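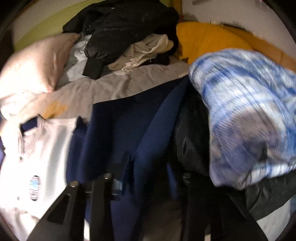 Clothes and bedding piled on a bed, seen from the hand-held gripper.

The perception lead at Giltent starts most mornings at 8:30 by looking at piles of clothes. Her team of four writes the software that decides where one garment stops and the next one begins, and which bit of fabric a gripper should go for. The code is called Penry. It has been in development for a little over two years, and the first outside users, a small group at Arkmont, got access in October.

She came to it from warehouse picking, where the objects were mostly boxes. "A box has six sides and it keeps them," she says. "You fit a shape to it and you're mostly done. With a shirt I can't tell you what shape it is. I can tell you where some of its edges are, and I can tell you how sure I am."

That second number matters a great deal to the way Penry is built. An early version drew a hard outline around each garment and passed it to the planner, which treated every outline as fact. When two dark items lay against each other, the outline often ran straight across both, and the planner would set up a grasp on two things at once. The current version passes along a map of likely edges with a confidence for each, and the planner can decline to act on the weak ones.

"Navy on black is still our worst case," she says. "Black on black, we usually don't try. We look for a cuff or a collar, something with structure, and start from there."

Plaid causes a different kind of trouble. The stripes look like edges, and for several months the model broke checked fabric into strips. The fix was mostly in the labels. Annotators had been tracing outlines only, so the team had them mark folds and printed lines as separate classes. It took 1,668 relabeled frames before the results moved.

The training data comes from people using hand-held grippers in ordinary rooms. There are now 3,000 recordings in the set. She is particular about leaving the lighting alone. "If there's a window and half a shirt is blown out to white, we keep it. The first thing that happens in a customer's bedroom is sun on a white shirt."

Motion blur is also kept, up to a point. Frames are scored for sharpness, and the worst ones are left out of edge training but stay in for tracking, where the model has to carry a garment through a few bad frames without losing it. An earlier filter threw away anything blurred, and the tracker that came out of it did well on the bench and lost its target whenever fabric was moving.

Planning runs more slowly than tracking. Penry proposes a set of grasp points, drops any that the gripper can't reach without pushing into the pile, and ranks what is left by how much other fabric is likely to come along. The whole pass takes around 70 milliseconds on the team's test machine. She would like it to be 40. "Most of the time goes into checking reach," she says. "We check points we were never going to pick. That's just an ordering problem and we haven't gotten to it."

The part she talks about longest is the replay viewer, an in-house tool named Skoresham. It steps through a recording with the edge map, the candidate grasps and the planner's log side by side. Before it existed, a failed grasp meant opening three programs and lining up the timestamps by hand.

"I wrote the first one over a weekend because I was annoyed," she says. "It had no zoom. People used it anyway – that told me how bad the old way was."

The viewer has since changed how bugs get reported. A report now has to include a link to the exact frame, and reports without one are sent back. The group at Arkmont found this strict at first, she says, and then asked for their own copy.

Asked what comes next, she mentions bedding. Sheets run under everything and rarely show a full edge, so Penry treats them as background for now. That works until somebody wants the bed stripped. A branch that handles sheets separately is in testing, and she expects to merge it once it stops mistaking pillowcases for shirts.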